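Whitlock Lab gallery: house rules for the picking bench

Posted 4 Oct 2019 by Priya Yazzie

Gallery home | People | Benches | House rules | Contact

The Whitlock picking bench is shared by four groups, and each of them used to have its own way of doing things. Over the summer we put the habits side by side, threw out the ones that clashed and wrote down what was left. The full text is in the binder and on the lab drive. The gallery version is shorter, a line or two for each rule, and it is the one we ask visitors and new students to read before their first booking.

These are our own rules for our own room. They sit on top of the manufacturer's manual, the site risk assessment and whatever your own institution asks of you. If two rules disagree, follow the stricter one and tell Clyde Marchetti so he can fix the wording.

Before you switch on

Read the last page of the log. If the previous user left a fault open, it stays open until someone signs it off. You may not clear it yourself just to start your booking.

Walk around the bench once with the power off. Look at the tool, the bin, the clamps and the floor. Look up as well — the cable run to the wrist is easier to check while the arm is parked than when it is halfway through a path.

Test the emergency stop and the protective stop at the start of every booking, even if the group before you finished five minutes ago. Write the result in the log. A stop that was tested yesterday counts as untested.

Check that the program on the controller is the one you meant to load. Project names are getting alike. Skunotus has a folder for trials and a folder for demonstrations, and they use different heights above the bin floor.

Fixing the bin

The bin has to be held by something other than its own weight. Clamp it to the bench and push on it by hand from each side. If it shifts, do it again.

Clamps go outside the bin wall with the handle facing away from the arm's path. After any clamp is moved, run the full path at reduced speed before you run it at working speed.

Do not re-teach the bin position to make up for a bin that has moved. Put the bin back first. We lost most of a week in June to a set of grasps that were all off to one side, and the cause was a corner that had crept along the table while everyone kept correcting in software.

Scratches and scuffs on the metal are normal wear and don't need reporting. A bent wall, a raised edge or a new hole does.

What may go in the bin

Use objects from the approved list. It has toys, plastic fruit, stationery, small pouches and a range of household things, chosen so that a bad grasp ends with a dropped object and nothing worse.

No glass, no real blades, no batteries outside their casing, no liquids, no food. Aerosols are out too, even empty ones.

Mixed sets are encouraged. A bin with only one shape in it tells you very little, and groups who tune on blocks get a surprise when they meet a cord or a loop handle.

Soft objects and anything with a string or strap need an extra note in the plan. Say what the arm should do if the cord stays caught after release. "Stop and wait for a person" is a perfectly good answer.

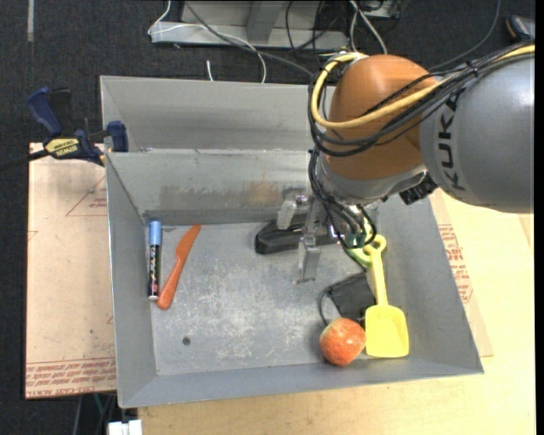
Objects are placed and moved by hand only when the arm is stopped and the operator has said so out loud. The second person repeats it back. It feels silly for the first hour and then you stop noticing.

Take the set out at the end of your booking and check it against your sheet. Pens and other thin items roll into corners and turn up in the next group's data.

If an object breaks, bag all of it, including the small bits, and leave the bag in the tray marked for Margarida Tavares. She keeps the approved list and will decide if that type stays on it.

Cables and hoses

Anything that runs to the wrist must have enough slack for the whole path and be secured so the slack stays on the safe side of the joint. Check this at the far corners of the bin as well as in the middle, with the wrist turned both ways.

Added sensor leads follow the same rule as the original cables. Tie them where the tie can be seen. If you have to add a lead for a single afternoon, it still goes in the log, and it still comes off afterward.

A loop that touches the bin wall or an object at any point in the path is a reason to stop. Don't watch it for a few more cycles to see if it gets worse.

On the floor, keep leads out of the walking side. Where one has to cross, use the covers from the shelf by the door.

Fingers and grip force

Start with the lowest force that will lift the object and go up from there. Write down where you ended up. Margarida is collecting these figures so that the next group has somewhere to begin.

Check the fingertips before and after each session. Worn or loose tips are changed in matched sets, never one at a time, and the tool offset is checked again before the next run.

Never put a hand between the fingers while the gripper has power. This applies when the arm is stopped too. An arm at a standstill and a gripper without power are separate conditions, and the rule needs both.

People

Two people for any powered run, one of them signed off on this bench. The signed-off person holds the pendant. The other stays where they can see the bin and speaks up.

Sign-off takes three supervised bookings with Dwayne Esposito or Clyde. Experience on another arm is welcome, but it does not shorten this.

Nobody leans over the bin during a run. If you need to see inside, stop first, or use the screen.

Hair tied back, sleeves close at the wrist, lanyards off. Phones stay away from the pendant side.

Visitors stand behind the marked line. If a visitor asks to press something, the answer is no, including if the visitor is paying for the project.

Speed

New programs run at reduced speed until the whole path has been watched from start to finish by both people. Changed programs are new programs. So is an old program with a different tool, or one running over a bin of a different depth.

Working speed is agreed before the run and written at the top of the sheet. If you find you want to go faster, finish the set, then talk about it. The request form goes to Gwendolyn Mercado, and she normally replies the same day.

The log

We keep the log in Zirgate, with a paper copy at the bench for when the network is down. Every run gets an entry, including the ones that failed in the first few seconds.

Record who was there, which objects, which program, which speed, and every stop with its cause. "Stopped, unclear" is allowed. A blank is not.

Near misses go in the same log as everything else. We tried a separate form and people didn't fill it in. Hindel, who share the room with us, read the entries too, so please write so that someone outside your own project can follow.

For the review in September, Gwendolyn read through 91 entries. The most common fault in the write-ups was a missing object list, so that field is now compulsory and the run can't be closed without it. The second was operators' names given as initials. Please use full names.

At the end of a booking

Park the arm in the home position, with the gripper open and nothing in it. Power down from the pendant, then at the cabinet.

Empty the bin, wipe the floor of it with a dry cloth and leave the clamps on. Taking the clamps off is a change to the bench and needs a log entry.

Put tools back on the board. Anything left on the table goes in the lost box, and the lost box is emptied on the last working day of the month.

If you overrun, phone the next group. Don't hand over a warm bench with a half-finished set in the bin and a note on top.

Changes to these rules

We revise the page when somebody points out a problem with it. The most recent changes are the line on cords and straps, the matched fingertips and the new wording on slack at the wrist. The older version said cables should be "tidy", and that meant something different to every group that read it.

Suggestions can be sent to Clyde through the contact page, or written in the margin of the binder. Please sign margin notes. There's one beside the section on speed that says "no" and we would like to know what it refers to.

Next gallery: tool storage and labelling
Previous gallery: moving day at Whitlock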